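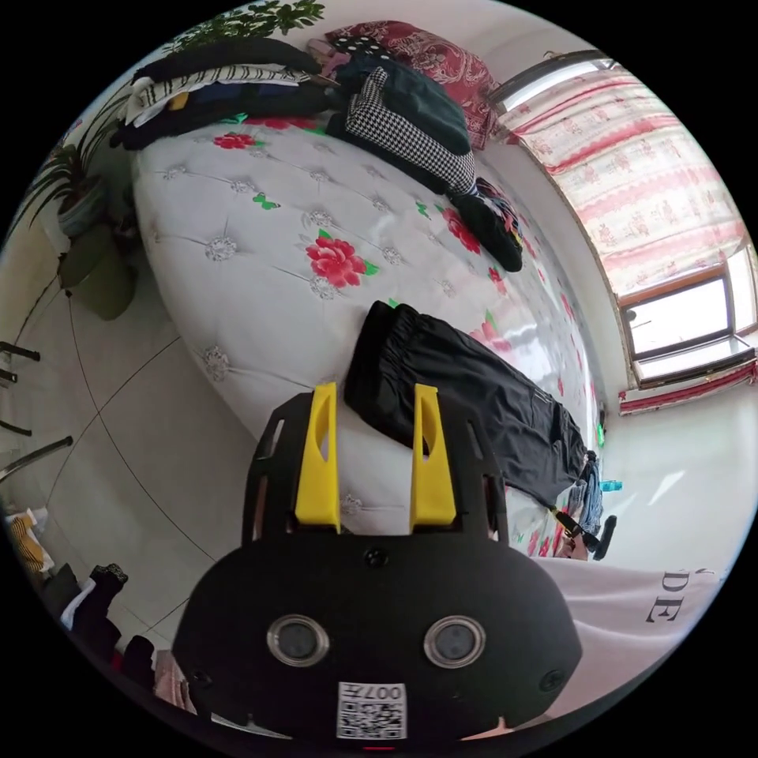
9 August 2023
Posted by the Brakdale bench

Battery rundown on the second Viltitier handset. Screen fixed at 200 nits, Wi-Fi on, no SIM. Went from full to 12 percent overnight, then the logger dropped out — same fault as in May. Cable swapped for the Leclerc one, port cleaned.

Charging is slower than the first unit above 76 percent. Cell temperature looks normal, so I suspect the firmware limit. Pusside build goes on tomorrow, repeat from 90 percent.

Comments (2)

Logger fault is the USB hub. Use the rear port.

Was adaptive charging off on both units?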